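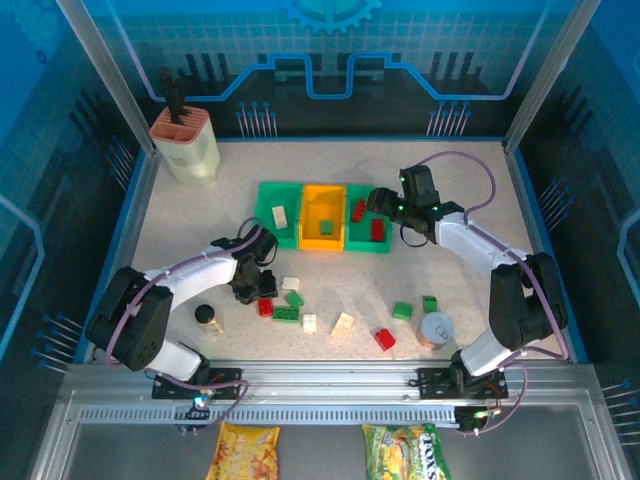
Sorting by colour or by shape? Please settle this before I go mad
Bricks and Building Toys > Storage and Sorting
Page 1 of 1

pegboard_pam
Right, I need opinions and I know this lot will have them. We've inherited a massive load of building blocks from my cousin Chantal Dufour, whose boys have outgrown them, and I've been tasked with getting them into some sort of order before my two descend on them. It's a real mixture. Lots of red, lots of green, a fair bit of that creamy white that may or may not have started life as proper white, and then bits of everything else.

My instinct was colour. I've got those little open trays with coloured compartments, and it's very satisfying plonking the reds in one and the greens in another. My husband thinks this is bonkers and says we should be doing it by size and shape, because when you're building you always want "a long flat one" and never "a green one". We have had words.

For the record there are 2737 pieces. I know because my eldest insisted on counting every single one during the Easter holidays and wrote it on the lid in felt tip.

What do you all do?

SnapTogether
Shape. Always shape. Your husband is right, sorry!

If all your reds are in one pot, then finding a small red one means raking through a pot of nothing but red, and your eyes just slide over it. If all your small square ones are in one pot, the red one jumps out at you straight away. Try it with a handful of each on a tray and you'll see what I mean.

tealady62
Colour for us, and we've done it for years with the grandchildren. Yes SnapTogether has a point about finding things, but you have to think about who's doing the tidying up. A four year old can put a red one with the red ones. Ask a four year old to put all the two by fours together and you'll be there till bedtime.

SnapTogether
A four year old can tell a big one from a little one!

tealady62
They can tell you it's a big one. Then they throw it in with the little ones. I speak from experience, love.

dturcotte
Bit of both, which I realise pleases no one. I help with a building club at our local library (Darcy Turcotte, some of you will know me from the swap thread) and we do a first pass by colour and a second pass by size, but only on colours where there's enough to bother. So red gets split into big and small. Green gets split. Purple is just purple, there's a cupful of it and that's your lot.

First pass goes very quickly if you spread the blocks out flat in front of the trays, one layer deep, and don't try to do it out of the box. Digging in a box is slow and it's murder on the fingernails.

pegboard_pam
Ooh, that's interesting. I've been doing it straight out of the box, and yes, my nails are a state. What do you spread them on? I tried the dining table and lost half of them over the side.

dturcotte
Old white bedsheet on the floor with the corners knotted round something heavy. White or very pale is best, you can see all the colours on it except the creams, and you soon get your eye in for those. When you're finished you pick the sheet up by the corners and tip whatever's left back in the box.

Mrs_Oddbins
I use a big baking tray with a lip. It doesn't hold many but nothing escapes. I do a trayful in the evening with the telly on, and there's something very soothing about it. I did 390 in one go during a film and couldn't tell you a thing that happened in the film.

loftconversion_lee
Can I be the grump and ask why you'd sort them at all? We had one huge tub when I was a lad and half the fun was the noise of rummaging about in it. You'd go looking for a wheel and find something better. My kids have one tub and they build every day. My mate has his in a wall of labelled drawers and his kids aren't allowed to touch it.

tealady62
There's a big gap between a wall of drawers and three pots, Lee.

loftconversion_lee
Three pots is how it starts!

Mrs_Oddbins
He's not wrong. I started with an ice cream tub. I now have 80 drawers and a label maker.

SnapTogether
80! What make, if you don't mind me asking? I've got the Anitz ones and the little dividers keep popping out, so I end up with all my one by twos having a party with the corner pieces.

Mrs_Oddbins
Vallex. Dearer, but the dividers click in properly. I had a few Anitz as well and gave them to my brother for his screws. The only thing I'd say against the Vallex is that the drawers pull all the way out if you're heavy handed, and I have redecorated the landing carpet that way. Twice.

pegboard_pam
I don't think I'm at the drawers stage, and I'm certainly not showing my husband this thread now! Open trays for the moment, I think.

Update on the sorting though. I did Darcy's sheet trick last night and got a huge amount done. Reds are finished, greens nearly. Two questions.

One, what do you do with the creams? I've got creamy white, whiter white and a sort of sad yellowish white, and I honestly can't decide if they're three colours or one colour at three stages of sunburn.

Two, does anyone else find that green ends up in two places? I've got a tray with a green bit at each end and a yellow bit in the middle, so now I've got green blocks in all sorts of wrong homes.

tealady62
Ha, the coloured compartments will do that to you. I had a set where the colour of the bin meant nothing at all, and my granddaughter flatly refused to put a red block in a green bin. Proper tears. In the end I lined each one with a bit of plain paper and she was perfectly happy.

dturcotte
Same at the club. There's always one child who'll put anything anywhere and one who is deeply upset by the mismatch. We drop a starter block in each bin before they sit down, so they match to the block and pay no attention to the bin. Works for most of them.

On the creams, I'd put them all together. Build a wall with them mixed and it looks like old stone.

SnapTogether
Hard disagree on the creams. Keep the yellowed ones apart. One of them in the middle of a white wall looks like a bad tooth.

dturcotte
A bad tooth! You need to see my castle, it's nothing but bad teeth and I'm very fond of it.

gatepost
Long time reader, hardly ever post. Has anyone tried getting the yellow out? I've got a lot of old Cloutier blocks that were my mum's and they've gone the colour of weak tea.

Mrs_Oddbins
I've read about people doing it with peroxide, and I've never had the nerve with anything I'd be sorry to lose. Try one you don't mind ruining and leave your mum's alone till you've seen how it looks a few months on. For ordinary muck I just do warm water and washing up liquid in a net bag, swish, rinse, and lay them out on a towel overnight. Not the dishwasher, please. I have seen what comes out of the dishwasher.

gatepost
Thank you, that's helpful. I might just let them be tea coloured. Do they go with other makes, by the way? Mine seem a bit loose on the newer ones.

SnapTogether
Cloutier on its own is fine. Mixed with Plesinov it grips so hard you'll want a butter knife. I keep the makes apart for that reason, and yes, that's another lot of drawers, Lee, don't start.

loftconversion_lee
I said nothing.

I will say I gave the sheet a go with my two, purely so I could come back and tell you it was a waste of time. They sorted for a bit, got bored, and then built a car park on the sheet out of whatever was nearest. So now we've got a sheet on the lounge floor that can't be moved because it's a car park. It's been there since March.

tealady62
That's lovely though.

loftconversion_lee
It's in front of the telly.

pegboard_pam
Lee, I laughed out loud at that, my husband came in to see what the matter was!

So, where we've got to. I've gone with colour first, and then big and small for the reds and greens, as per Darcy. The creams are all in together and I've hidden the worst of the sunburnt ones at the bottom where SnapTogether can't see them. My youngest does the reds, my eldest does the greens and supervises, loudly. We do a dozen each before tea - 12 exactly, she counts them out - and it's chugging along without me having to nag very much.

My husband has been given his own small tray for "long flat ones". He's thrilled with it and has asked if there's a bigger one.

SnapTogether
So shape won, then.

pegboard_pam
Shape got a tray.

Mrs_Oddbins
Tell him Vallex do a nice wide drawer that takes the long ones flat. Mine are on the second row down and I wish I'd got more of them at the start.

gatepost
Sorry to butt in again, but what does everyone do with the odds and ends that aren't blocks at all? My box had marbles, a key, half a crayon and several bits of some board game.

tealady62
Jam jar on the windowsill. If it hasn't been asked for by Christmas it goes.

dturcotte
We have a tub at the club marked NOT BRICKS. It's the most popular tub in the room and I've had to buy a second one.

gatepost
Marking up a tub tonight then. The key doesn't fit anything in the house, I've tried it in every door and the shed.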